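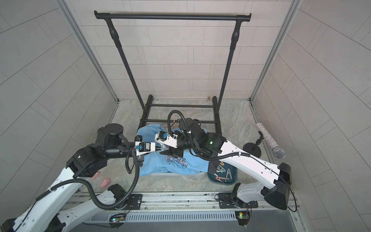 Odska is the two-arm laundry cell at Clultholm. These are the notes for keeping it going, mostly written straight after it stopped going.

## Before a run

- Power the rail first, then the arms. The other order homes the left arm into the right one.
- Check for a green light on both boards at the front.
- Tug each cable loop at the wrist. If it tugs back, re-route it.

## Wrist cameras

Recalibrate every 1000 cycles, or whenever someone says they "only bumped it".

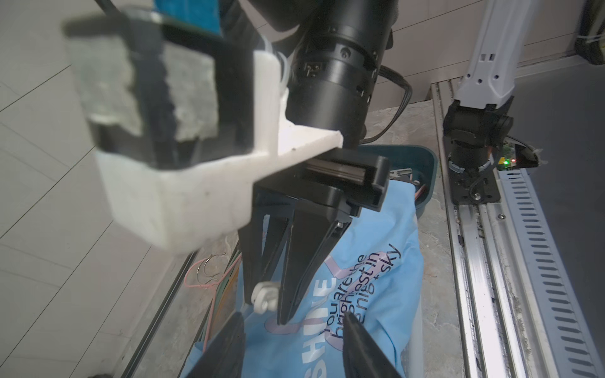

*Gripper over the blue T-shirt, second arm on the right.*

Wipe the white mount while you're there. Grey is not its factory colour.

## Fingers and rack

Swap finger tips at 2000 cycles. Spares are in the Nilsuwan drawer, labelled 1758 for reasons lost to history.

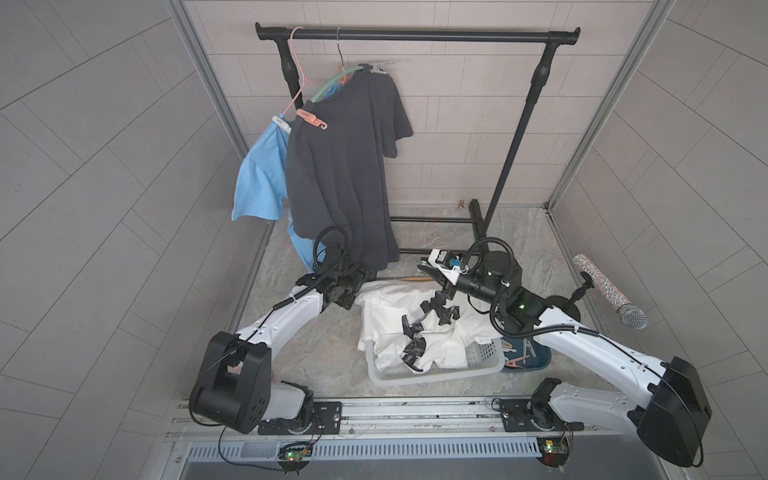
Tighten the rack joints by hand, then run `holetti --check` 5 times. Four passes is a fail, however good your mood.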